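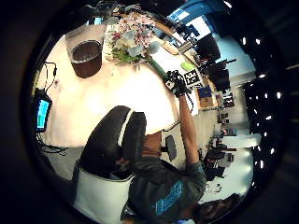
Round white table, bouquet and clear container.

20 Oct 2022

Dye bench, Vimbridge workshop. Second go at the onion skin bath on the Budum wool. 416 g of skins simmered for an hour, left to stand overnight, strained twice through muslin. The skins from Tolov gave a weaker bath than the ones we had in May, so I put the last bag in as well.

Alum mordant as before. Weighed 1443 g of yarn dry, split into two lots. Lot A went in at 70 degrees and came out a flat orange. Lot B had a pinch of iron at the end and went olive, darker at the tied ends - ties too tight again. Use looser figure-of-eights next time.

Rinse water still coloured after the fourth change. Chou scales drift when the battery is low, check against the brass weight before trusting anything under 5 g.

Both lots on the rack by the back window. Light test strips cut and taped to card, half covered with foil. Need more alum and a new thermometer.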